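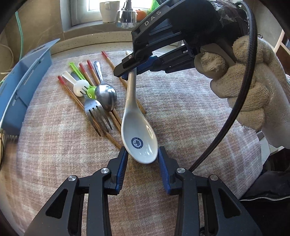

Staining and fine cracks on old white dinnerware – worth saving?

Posted 4 July 2023 by Kadri Avotiņš

I've been given a box of white crockery that came out of my aunt's kitchen in Wornstead. It's mostly plates and bowls, plus soup spoons and a big serving dish. She ran a small boarding house for years, so it has all been used hard. Some of it has grey lines that look like pencil marks, and a few of the bowls have a brown tinge around the foot. The serving dish has a web of very fine cracks under the surface, but I can't feel them with a fingernail.

I've tried dishwashing liquid and a soft sponge, and then an overnight soak in warm water with bicarb. The soak made the brown a bit lighter. It did nothing for the grey lines.

What I'd like to know is whether the grey marks are scratches or something sitting on top, and whether the cracked dish is still all right for food. I'd also like to put the lot through the dishwasher if I can, as there are a lot of us at home and I'm not going to handwash dinner for everyone each night. A few pieces have a printed mark in dark blue and I don't want to lose that.

I did ring the homewares counter at Navickas but they only wanted to talk about new sets.

Uldis Vaher

The grey lines are almost certainly metal. Stainless cutlery is softer than a good glaze, so when a knife drags across a plate it leaves a thin smear of itself behind. It looks like a scratch but most of it will come off.

Get a mild cream cleanser, or one of the powdered ones made for cooktops. Wet the plate, put a small amount on a damp cloth and rub in circles over the marks. Leave it for a minute, rub again and rinse well. Don't use steel wool or the green side of a scourer. Those take the shine off, and a dull glaze picks up marks faster than before. Keep the cleanser away from the printed pieces altogether. If the print is under the glaze it won't come to harm, but if it's on top you can wear it away quite quickly. Tilt the piece under a lamp. If the shine runs straight across the print without a break, it's probably underneath. If the print looks flatter than the white around it, or you can feel an edge, treat it as being on top and wash it by hand.

For the brown, the foot ring on the bottom of a bowl is often unglazed, so it soaks up tea, grease and whatever was in the sink. Try oxygen bleach (the sort sold for nappies) dissolved in warm water, and leave the bowls in it overnight. You may need to do it 2 or 3 times. Don't use chlorine bleach. It can get in under the glaze and lift it later on.

The dish is crazed. The glaze and the body have shrunk at different rates over the years. I wouldn't serve wet food from it, as liquid gets into the cracks and you can't clean it out. It would be fine for whole fruit, or bread on a cloth.

On the dishwasher, plain glazed white ware usually copes. Use the short cycle and leave space between pieces – most of the chips I see come from things knocking together. I'd keep the crazed dish out of it for good.

gorkalholm_2329

I agree with most of that but I'd go easier on the oxygen bleach. I left a jug in it for a whole weekend and the handle came away where it had been glued before I owned it. Check for old repairs first. A glue line often shows up yellow, and a repaired piece sounds dull if you tap it gently with a knuckle.

Also check for lead if any of it is really old or brightly decorated. You can buy test swabs at the hardware shop, though I found them hard to read. I paid a lab to do mine in March and it wasn't cheap.

If you end up short of bowls, the op shop in Trivton has odd white ones on the back shelf. I got 13 there and they stack well enough with what I had.

Trev

just use toothpaste, the plain white kind. worked on my mugs. didn't do much for the plates though

Kadri Avotiņš

Thanks, all. The cream cleanser took the grey lines off the first plate, so I'll work through the rest. The bowls are soaking now and I checked them for glue first. The big dish can hold lemons.

Last updated: 4 weeks after posting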